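Riretti Forum > Software > Perception and State Estimation
Thread: Gripper width drifts between left and right units on garment sessions
Status: open
Replies: 7

llennox
Posted in August, 9:40 am

Setup: two hand-held grippers, wide lens on each, jaw width estimated from the finger positions in the image. Tracking is visual-inertial through the Sevow pipeline, default config apart from the mask. Task is picking clothes off a bed and folding them.

Problem: on the right unit the estimated width no longer returns to the same closed value. At the start of a session it closes to zero within noise. After 217 episodes it closes to something clearly above zero, and the policy has learned to over-close on thin fabric to compensate. The left unit is fine. Same code, same calibration script, same person running it.

What I have checked:

1. Intrinsics. Recalibrated both, reprojection error is the same as it was in the spring.

2. Time offset between image and IMU. Re-estimated, no change worth mentioning.

3. Image content. The reference view from the right unit is below. Fingers are yellow, the room is white, red and green, and the bedding has flower and butterfly prints plus shiny buttons in the tufting. The garment is olive. I expected color segmentation of the fingers to be easy against all of that, and on a per-pixel basis it is.

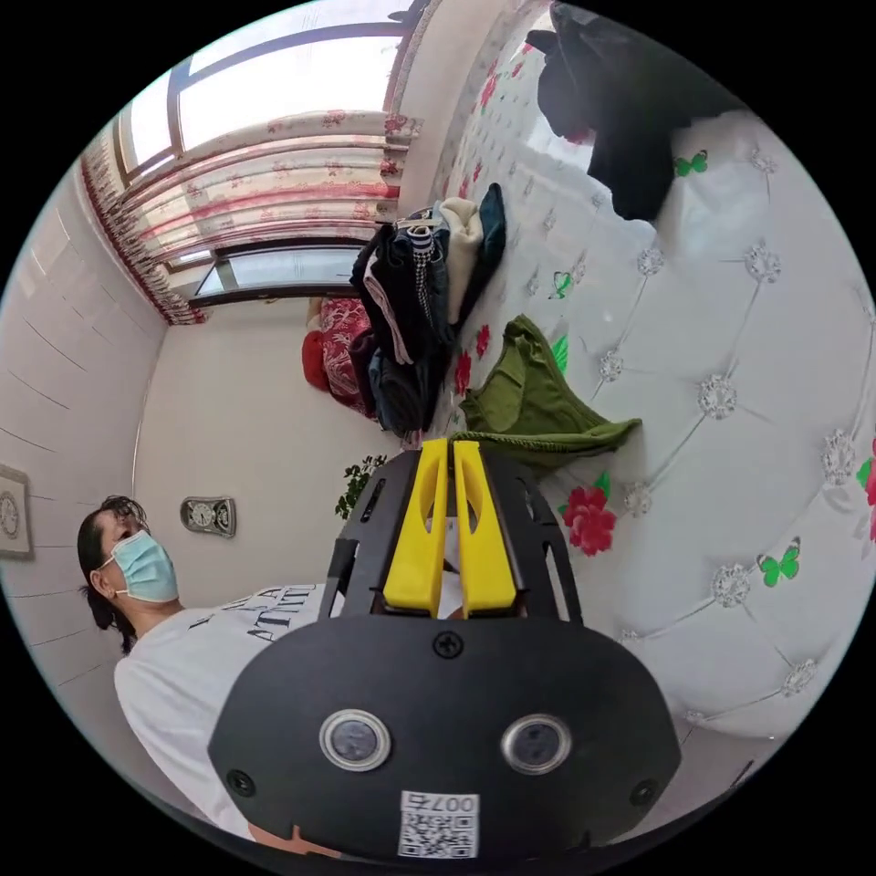
4. Finger mask. Drawn once by hand on the left unit and mirrored for the right. I have not redrawn it.

Before I relabel anything, has anyone seen width drift on one side only?

Lewis

---

kerf_and_shim
10:15 am

Item 4. A mirrored mask assumes the lens is centered and the bracket is mounted symmetrically. Neither holds to within a few pixels on any unit I have measured. If part of the slot in the finger falls outside the mask, your centroid moves when the finger flexes.

That gives you a constant offset, though. Drift over a session is a second problem. Check whether the bracket screws have backed out.

---

llennox
10:32 am

Screws are tight. I put a witness mark on each one before the last run and they have not turned.

---

gtosh
11:05 am

I disagree that the mask matters much here. We ran mirrored masks on the Aitken rigs for a long time and the offset was absorbed by the open/close calibration at the start of each session.

I would look at exposure. You have a large window with daylight coming in and a lot of white bedding. Auto exposure follows whatever fills the image. Point the gripper at dark clothes and the fingers go bright, the yellow clips, and the hue threshold eats the edge of each finger. The two detected blobs shrink, the centroids shift outward, and the width reads high.

Plot width at closure against mean image brightness. If there is a slope, it is exposure.

Greer Tosh

---

kerf_and_shim
11:21 am

The open/close calibration only absorbs it if the error is the same at both ends of travel. With a wide lens it is not.

---

gtosh
11:28 am

It was close enough for us. Our tolerance was loose, I will grant that.

---

llennox
2:50 pm

Plotted it. 300 closure events from the right unit, no fabric between the fingers. There is a slope with brightness, and it explains most of the spread but not the trend. With exposure locked the spread drops and a smaller upward drift remains.

I then redrew the mask on the right unit from scratch. The mirrored one was clipping the outer edge of one finger. With the new mask and locked exposure, the remaining drift is below what the policy can see. So both of you get part of it. I can't say yet how much each change contributes, as I did not run the new mask with auto exposure on.

Changes to the config:

exposure_mode: locked
mask_source: per_unit
width_calib: every 200 frames when idle

The last one is a workaround. It looks for frames where the jaws are fully closed and static, and re-zeroes.

---

irico_user
4:10 pm

Please don't re-zero online. We did this in the Irico loader and it hid a cracked finger mount for weeks. The estimator kept pulling the closed value back to zero and the logs looked perfect. Log the correction as its own channel and set an alarm on it.

Also, locked exposure will cost you tracking when you turn toward the window. Highlights saturate, features on the curtain disappear, and you are left matching against the buttons on the bedding, which change appearance with viewing angle. I would lock the gain, cap the shutter, and move the finger detector off hue. Two template patches per finger work well enough and don't care about moderate clipping.

---

llennox
4:44 pm

Agreed on logging the correction. I will write it to a separate channel and leave the raw width untouched.

Not convinced on templates. The fingers bend under load and the patches would have to bend with them. I will run mask and exposure separately on the next batch, with hue thresholding left as it is, and post the plots for all four combinations.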